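Lunder Surface Check Kit for Hand-Held Grippers
Work surface and finger inspection, bench use

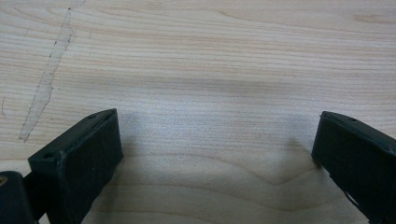
The Lunder Surface Check Kit is for teams who use two-finger hand-held grippers on an ordinary bench and have to show that the bench and the fingers were fit for use before work started. It follows the Udescombe bench rules, which ask for a surface check with the fingers open and nothing between them. Marks on the bench are recorded even when they are slight. A long pale streak on the wood with dark specks along its outline, such as the one at upper left, goes on the sheet as "mark, cause not known" until someone has wiped it and looked again. Wood grain itself is not a mark and should not be written up.

What is in the kit

6 inspection cards, wipe-clean, A5
2 lint-free cloths
2 finger gauges, one for flatness and one for opening width
Pad of record sheets
Hard case with foam insert

The cards are printed on both sides. The front has the order of checks, the back has drawings of common finger faults: rounded corners, lifted pads, loose screws and swelling at the mounting holes. Read the fault drawings before using the gauges for the first time.

How the check is done

Clear the bench and wipe it with a dry cloth. Open the gripper fully and hold it over the area to be used. Look at the bench between the fingers first, then to either side. Run the flatness gauge down each inner face. If light shows under the gauge, take the fingers out of use and fit a matched pair — never replace one finger only. Sign the sheet and keep it with the day's records.

Repeat the check after any drop, after a change of fingers, and when the work moves to another bench. Sites working to the Steltham code also repeat it at 1 pm.

Suitability

Fits the Walczak hand-held range and most other parallel grippers with flat fingers. Not suitable for suction tools or for fingers with a curved inner face. The cards cover wood, laminate and steel benches. Glass tops need the separate glass card, sold singly.

The kit does not replace a risk assessment, and it does not cover powered arms.

Ordering

Part number LSC-41. Refill pads and single cards are stocked. The case is sold only with the full kit. Cards bought before August carry the old wording on finger changes and can be swapped free of charge — send back the front card only.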